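# Wonura Township Water District

The Wonura Township Water District is the small public utility that supplies drinking water to Wonura and to the strip of houses along the Totach road. I've lived on its lines most of my adult life and I've sat through more of its board meetings than I'd like to admit, so I'm writing this entry the way I'd tell it to a new neighbor.

## Area and customers

The district has 3,237 metered connections. Most of them are houses, plus the school, the grain elevator and a row of shops on the main street. It doesn't line up with the township boundary, which trips everybody up at election time! The north end of Wonura (anything past the old creamery) gets its water from Totach and votes in Totach's water elections, even though it pays Wonura township taxes.

## Board

Five people sit on the board. They serve four-year terms and they meet in the back room of the township hall, usually with the door propped open because the radiator has one setting. Seats are filled in May, on a separate ballot from everything else, and turnout is tiny. A contested seat is a big event here. In most years there's one name per seat and you go in, fill in the ovals and come out again in under a minute.

The board sets rates, approves the budget and signs off on any new hookup outside the existing mains. It can't borrow money without asking voters first, and that one rule explains most of the district's history.

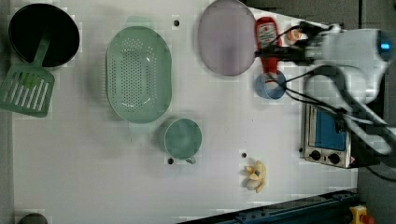

## The Dasine Street main

The longest argument in the district's life has been over the pipe under Dasine Street. It's cast iron, it's older than the pavement on top of it, and it breaks most winters, generally near the church. The board has asked voters for a bond to replace it twice. The first try lost badly. The second was closer, and I voted for that one after a weekend of carrying jugs home from my sister's place, so take my view with a grain of salt.

After the second loss the board went piece by piece. It hired Angelovski, a pipe contractor from Totach, to replace 1,000 feet of the main at the church end, paid for out of reserves. That stretch hasn't broken since. The rest is still the old iron, and the plan (last I heard) is to do another section whenever the reserve fund can stand it.

## Rates

Bills come every other month. There's a flat charge that covers the first 2,000 gallons, and then you pay by the thousand after that. People who live alone have complained for years that they pay for water they never use, and I think they have a point. A proposal for a smaller base tier is on the agenda for the meeting on Tue 5 November, along with the winter flushing schedule and a request for a hookup out by the gravel pit.

## Records

Minutes are kept in binders at the township hall and you can read them at the counter. The older ones are handwritten and pretty hard going. The district's website has the recent budgets, the rate sheet and a map of the mains, although the map still shows the Dasine Street work as planned.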